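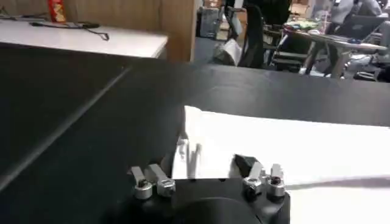
*Thread, last edited 22 Nov 2023*

**1/** Equipment plan for next year is due in December, so I'm putting my working notes here. We do cloth folding at Zondelton with two-arm setups. Most of what I read about budgeting for this covers the arm and then stops. The arm is one line on my sheet. There are 26 lines.

**2/** The small lines are where last year's plan went wrong. Fingertips, cables, wrist cameras, mounts, table covers, shirts. I had them all under "misc" with one figure next to it, and we went over that figure before summer.

**3/** Fingertips first. We buy ours from Foltlow at $173 a pair. Cloth work is easier on them than bin picking, but they still wear at the edge, and a worn edge lets thin cotton slip. I'm planning 20 pairs for the year. Price is the same whether you order one pair or the whole lot, I asked.

**4/** That comes to $3,460 before shipping. I would have guessed a third of that if you'd stopped me in the hallway. 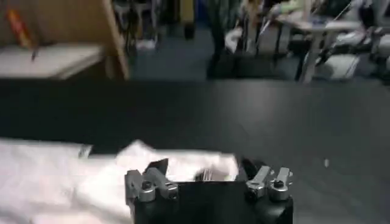
## Tables and cameras

**5/** Work surface. Ours is black, and I want to stay with black for the next station too. White shirts on a white table are a pain to label. Hrynyshyn quoted us a plain top and a padded one. The padded one costs more and takes longer to arrive. I put it in the plan anyway, since the fingers press into the surface every time they go for a hem.

**6/** Wrist cameras. Budget spares. They sit close to everything and their cables bend all day. I have one spare per arm in the plan, plus a spare cable for each. If Foltlow ever sells the mount by itself I'll take a line out, but for now it only comes as a kit.

**7/** Floor space is on the sheet as a cost as well. A folding station needs the table, room behind it for the arms, a desk with a laptop somewhere near, and a path for a person to walk in and reset the cloth. I measured our current one twice and got a bigger number the second time, with the chairs counted.

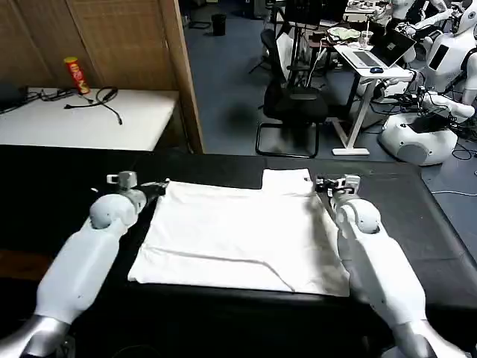
*Folding station, grippers on the two upper corners.*

**8/** Two arms means two of nearly everything. Obvious, but I've seen quotes where the second arm's spares were missing. Fahad Bugti caught that one in our last round. He reads quotes from the bottom up, and I've started doing the same. The things they left out are easier to spot that way.

**9/** Cloth. Put it on the sheet! Plain white shirts in bulk are cheap, but we want more than one size and fabric, and they go soft and gray after enough handling. I also added laundry. Finance sent it back with a question mark and I sent it back with the receipts.

**10/** Operator time is the biggest line after the arms. Somebody has to lay the shirt out again between runs. I keep it in the same sheet as the hardware — a second station without a second person to run it will sit there.

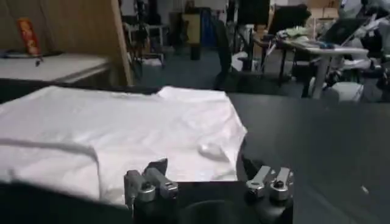

*Shirt on the dark top, near the gripper.*

**11/** On software: we use Silia for logging. They charge per station, so going from one to 2 doubles it. Ask about this before you plan the hardware. I asked after, and had to move money out of travel.

**12/** Things I'm leaving out this time: a third station, a second padded top as backup, and the fancy light panels. The room lights do the job for now.

**13/** Still waiting on Hrynyshyn for a delivery date on the table. If it lands after the arms, we'll start on the old one and swap later. I'll edit this thread when the quote comes in.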